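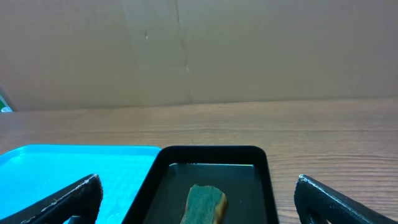

Step 2: Setting up your first Rilard playlist

I do this with a coffee and one good record in mind. Mine is usually Heydari, all hand drums and slow bass.

1. Open Rilard and tap New Mix.
2. Drop in your opening track. Pick something roomy - you can get loud later!
3. Set the crossfade to 33 and the volume to 65. I like the songs to lean on each other a little.
4. Add the rest, then hit Save.

Note: older live albums (my Pradevance ones, for instance) have clapping between songs, so I switch the crossfade off for those.

Caution: don't start at 100 with headphones on. I did it once with a brass band and my ears rang until bedtime.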